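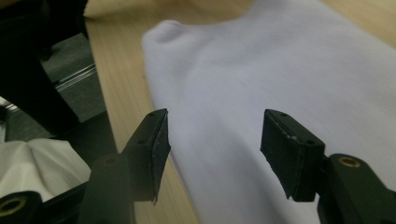

The Sock Table: An Afternoon With Corina Olteanu

By Nelu Oprea

Corina Olteanu folds socks at the table, sitting down, with the radio off. She is firm about all three. "The bed is too soft and the couch is where laundry goes to live," she says, sliding a chair out for me with her foot. "You want wood. You want it flat. A sock on a bedspread will lie to you about its size."

She teaches a class called Mostura out of her dining room, 12 evenings spread over the fall, and the socks take up the first two. People complain about this. They come wanting to be shown fitted sheets, which she regards as a kind of vanity.

"Fitted sheets are in week seven," she says. "Most of them have quit by then."

I ask her what can possibly fill two evenings. She lays a white sock on the table, smooths it once with the side of her hand, and looks at me the way my dentist does.

"The heel," she says. "Everybody folds as if there's no heel. Then they get a lump and they punch it." She turns the sock so the heel sits to one side, presses it down, and folds the leg over the foot. There is still a lump, though a more dignified one. "You won't get rid of it. It's a heel. You decide where it goes."

She does not ball socks. Her mother did, and so did her sister-in-law, Alina Munteanu, who still does and who has been told. "It ruins the cuff," Corina says. "Alina says her cuffs are fine. I've seen her cuffs."

Before the class there was a job at Grirard, a hotel laundry where she spent five years on towels and never touched a sock. She describes the work as peaceful and the break room as a disgrace. The folding at home started later, when her two sons reached the age of identical feet and she found herself with 40 white socks in three slightly different whites.

"One was bluish, one was sort of cream, and one had given up," she says. She sorted them by the window, in the morning, and wrote the boys' initials inside the cuffs with a laundry pen. The boys, now grown, buy their own. One of them wears only black. She takes this personally.

I try a fold myself. Mine comes out longer at one end, and Corina lets it lie there between us for some time.

"Conceição Falcão did that too, her first night," she says at last. "She's very good now." She pulls my sock open again and pushes it back across the table — heel to the side, she says, and slower.

The next Mostura class begins in September. Bring your own socks, clean, in pairs if you have them.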